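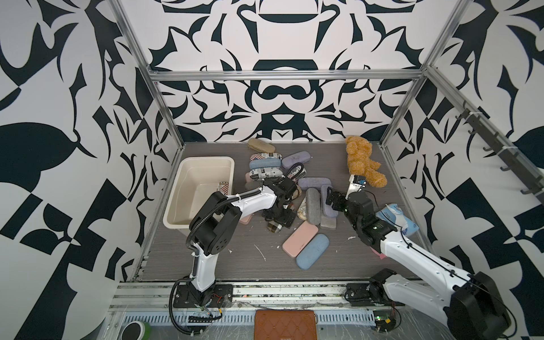

Spectacle cases are a useful first exercise in small-goods storage, as they vary little in shape and a great deal in covering. Most hard cases are long, narrow and rounded at the ends, so a container that suits one will usually suit the next. Coverings are another matter. The pile on the grey wood-grain panel includes a tan fabric case, a light-blue one with a denim texture, two with a black-and-white newspaper pattern and a cream one with flowers, while a red-and-white striped case lies by itself in the right corner of the cream bin. A person looking for one of these would go by its covering long before its size. The handling method in these notes is built on that point.

Unit 8: Storing small rigid goods of similar shape

These notes accompany the practical session at Brondesley and should be read before it. They replace the sheet issued in August. The section on bin depth has been rewritten and the old table of case types has been dropped.

1. Terms

A case is the closed outer container for one pair of spectacles. A hard case has a stiff shell under its covering and keeps its shape when pressed lightly. A soft case folds or flattens and is dealt with in Unit 10. A bin is an open rectangular container with straight or slightly sloping walls. A layer is a set of cases resting on the same surface, whether that surface is the bin floor or the layer beneath.

Loose fill means cases placed in a bin in any direction. Ordered fill means cases placed with their long sides parallel. Norbert Orbán's course notes use "random" and "aligned" for the same two conditions, and either pair of words is accepted in written work.

2. Behaviour of a pile

Hard cases do not nest. The shell is convex on at least one side, so two stacked cases touch over a small area and the upper one will roll or tip if it is not held by its neighbours. A pile therefore spreads until its outer cases lie flat on the table. Cases near the middle come to rest at an angle, often with one end raised.

Raised ends are the best place to take hold. A case lying flat and hemmed in on both sides offers little to grip, and pulling at it tends to shift the cases that lean on it. Work from the top of the pile downwards and from the outside inwards. Where two cases overlap, take the upper one first, even if the lower one is wanted.

The covering affects grip as well as appearance. Fabric and textured coverings hold against one another and slow the slide of a case on a slope. Smooth coverings slide readily. In a mixed pile the smooth cases usually reach the bottom edge first.

3. Choice of bin

The bin should be wider inside than the longest case, measured with the case shut. If it is narrower, the case will stand on one end or bridge the walls, and everything placed after it will be out of line. A plain, pale interior is preferred. Dark cases show well against it, and debris can be seen and removed before filling.

Depth should allow two layers of cases. Three layers can be stored, but the bottom layer can then be reached only by unloading. The Fledier range includes a deeper bin which is suitable for goods in long-term storage. It should not be used for stock that is looked at daily.

The teaching store uses two schemes for shelf marking. Shelves in the Vida scheme are numbered from 1000 and those in the Nikari scheme from 2000. The number belongs to the shelf and does not move with the bin. Students who carry a bin to the bench should write its shelf number on the record slip before lifting it.

4. Procedure for ordered fill

Clear the bin of anything not being stored in it. A case already inside may stay if it belongs to the same group, but it should be turned parallel to the long wall before others are added.

Check that each case is shut. A case that springs open in the bin will lift the layer above it, and the fault is hard to find afterwards. Cases with a weak closure are set aside and entered on the slip.

Place the first case against the far wall with the hinge facing away from the person filling the bin. Place the next beside it, hinge in the same direction, and continue towards the near wall. Leave a finger's width at the end of the row. A tight row looks neat but cannot be emptied without tilting the bin.

Begin the second layer only when the first is complete. Where possible, put plain cases below and patterned cases above – a patterned case is easier to identify from a small visible area, but plain cases of similar colour must be seen in full and are better kept apart. Two cases with the same print should not be placed side by side, as they are easily taken for each other when a request is made by pattern.

5. Sorting by covering

Colour names cause more disagreement than any other part of the record. Lavender, dusty purple and pale pink are distinct when seen together and are readily confused when seen singly under warm light. Use a plain colour word first and a qualifying word second: "purple, dusty", "pink, pale". Texture follows colour. Pattern, if there is one, comes before both.

Lettering on a case is recorded exactly as it reads. If it cannot be read, enter "lettering, not read" and the colour of the letters.

6. Written work

Submit one record slip and a note of not more than 1000 words comparing loose and ordered fill for the same set of cases. State the bin used and its inside width. Give the order in which the cases were removed from the pile and mark any that had to be put back. Sketches may be attached and are not included in the word count.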